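Ollard Releases Tokent 3000 for Recording Two-Arm Tasks by Remote Control

COVHAM, May – Ollard today announced the Tokent 3000, a remote-control station for teaching two-arm robots household and light commercial tasks. The station records an operator's hand movements, the resulting arm and gripper positions, and video of the workspace on a single clock. 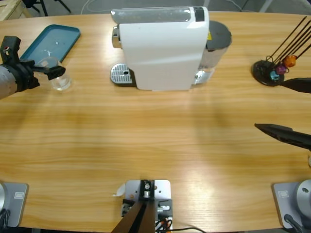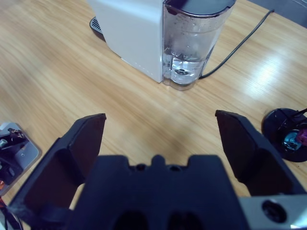
Coffee preparation with a capsule machine, viewed from over the table and from the gripper.

The operator holds two lightweight control arms, one in each hand, whose joints match those of the working arms. Moving a control arm moves the corresponding working arm. A trigger on each handle sets the gripper opening. All signals are stored 100 times per second, and each recording is saved as one file with its video attached.

Coffee preparation is one of the reference tasks supplied with the station. It was selected for its mix of requirements: small parts, a transparent cup, and steps in which one arm holds while the other acts. The reference set contains 791 demonstrations recorded at the Covham site by trained operators. Recordings with a dropped part or a missed grasp are kept and labeled, so that customers can include or exclude them when training a control model.

"Operators tend to rush the approach and then slow down at contact," said Anil Kulkarni, head of engineering at Ollard. "The software marks both phases on the timeline. A supervisor can see where the hand hesitated and decide whether to record that step again."

The Tokent 3000 also supports hand guiding, in which the motors are released and the operator moves the working arm directly. Hand guiding is intended for setting start positions and for short corrections – full demonstrations are normally made with the control arms.

Review and labeling are handled in Tosh, Ollard's desktop software. Tosh plays all camera views side by side, splits a recording into steps, and exports the result in open file formats. An operator with no robotics background can complete the training course in 40 hours, according to Ximena Hinojosa, who manages operator training.

The station is available to order now. Existing Tokent customers can install the new Tosh release without changing their control arms.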